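3.2 Tabletop arrangement task

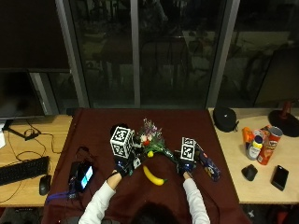
3.2.1 Materials

Figure 2. Seated participant at the covered table, with the artificial bouquet, the banana and a packaged item on the cloth.

All sessions used the same table, covered with a dark maroon cloth. The cloth was chosen after a pilot in which a patterned cover made it difficult for coders to judge where the outline of an object ended, particularly for foliage. It was smoothed before each trial but was not fastened to the table, so small shifts of the fabric were possible when objects were dragged across it. Trials in which the cloth moved by more than the width of a thumb were repeated.

Objects were drawn from the Stuvus household set, which groups everyday items by how well their shape is maintained during handling. Three of its categories are relevant to Figure 2. The first, branching items, includes artificial bouquets with stems, leaves and blossoms. The bouquet in the figure combines pale pink and lavender clusters with a red flower near the center and a small yellow flower lower in the arrangement. The second category, curved solid items, includes fruit, in this case a banana. The third, packaged items, covers wrapped goods of the kind found in a kitchen cupboard or on a shop shelf; the one in the figure is blue with white and yellow graphics. Category membership was assigned before data collection and was not revised afterward.

Branching items present a specific difficulty for any account of placement based on a single center point. The stems give the bouquet a long axis, but most of its visible area lies at the flowering end. Participants may therefore align it by its stems, by its blossoms, or by the space the whole item takes up. A banana has a comparable ambiguity on a smaller scale, in that its curve can be made to face toward or away from a neighboring object. Packaged items were included as a reference, as their printed faces give a clear indication of which way up they are normally displayed.

3.2.2 Procedure

Participants sat at one side of the table and were asked to arrange the objects "as you would if someone were about to come into the room." No further definition of a good arrangement was offered. Requests for clarification were answered by repeating the instruction. Both hands could be used at any time, and objects could be lifted, slid or turned. Stacking was permitted but not mentioned.

Each participant completed 10 trials, separated by short pauses during which the experimenter returned the objects to one side of the table. Starting positions were varied between trials according to a fixed list. A trial ended when the participant withdrew both hands to the near edge of the table and said that the arrangement was finished. There was no time limit, although participants were told that most people needed less than a minute.

Data were collected at two sites, Fellent and Ketero, with the final session held on November 12, 2021. The same instruction sheet was used at both. At Ketero the table stood slightly higher relative to the seat, and seat height was adjusted to compensate. A total of 62 participants took part. Some trials were excluded because of procedural errors, mainly an incorrect starting position, and additional trials were run where time allowed. Counting every placement with a clear beginning and end, the final corpus contains 1,297 placements.

3.2.3 Coding of placements

A placement was defined as the interval from first contact with an object to the moment at which the object lay at rest and the hand had left it. Small corrections made within two seconds of release were treated as part of the same placement. Later corrections were coded as new placements, even when the displacement was minor. This rule increases the number of placements attributed to the bouquets, which were often adjusted by a single stem or blossom after the main movement.

For each placement, coders recorded the object category, the hand or hands involved, the orientation of the long axis, and the nearest neighboring object. Orientation was scored relative to the near edge of the table in steps of 5 degrees. For bouquets, the long axis was taken from the bound or gathered part of the stems to the center of the largest group of blossoms. For bananas, a straight line was drawn between tip and stem, and the direction of the curve was noted separately.

Spacing was measured between closest visible points. For packaged items this was straightforward. For bouquets, leaves extending beyond the main body were included, following the convention proposed in the Şimşekoğlu scheme for irregular household objects. Excluding them would have produced larger gaps and would have treated some pairs as separate when participants had allowed a leaf to rest against the adjacent object.

Coders worked independently and resolved disagreements by joint review. Most disagreements concerned the release point of bouquets, where contact with an outer leaf could continue after the stems had been let go. In these cases the later moment was used.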